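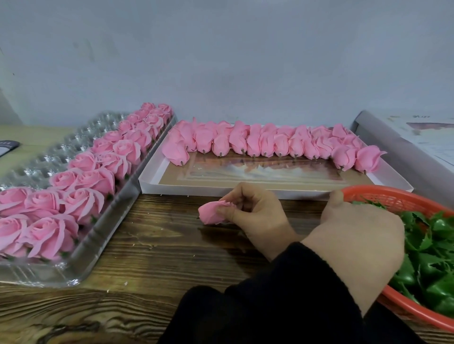

From: Meifang Fu
Date: 15/10/2019
Subject: Re: membership covenant, section on leaving

Dear all,

Thank you for being so patient with me while I read through the whole draft – I printed it, lost it, and printed it again. Before I get to my own worries, let me put back the part I'm answering, which came through on the Emetbridge list:

> A member who wishes to resign while a matter is open
> before the elders may not do so until the matter is
> closed. We borrowed this from the Kekano covenant,
> where 359 members have signed it.
>
> Yuan

Yuan, I know how much work you put into this, and I love the opening pages (the part on meals and visiting the sick made me want to join all over again!). But I can't sign this one. If a person writes to us and says she is finished, then I think she is finished, and we should write back kindly and take her name off the roll. We can still pray for her and still call if she'd like us to.

I was at Tusemham when they went through something close to this. A couple sent their letter in February and were still being summoned to meetings in the summer, and it hurt people on every side, the elders included. I would hate to see us go down that road over 2 lines of text.

Could we ask a lawyer to read it before the vote? I'm glad to make the call, and I'll bring copies of the older wording on leaving, which was only one sentence long and served us fine.

With love to you all,
Meifang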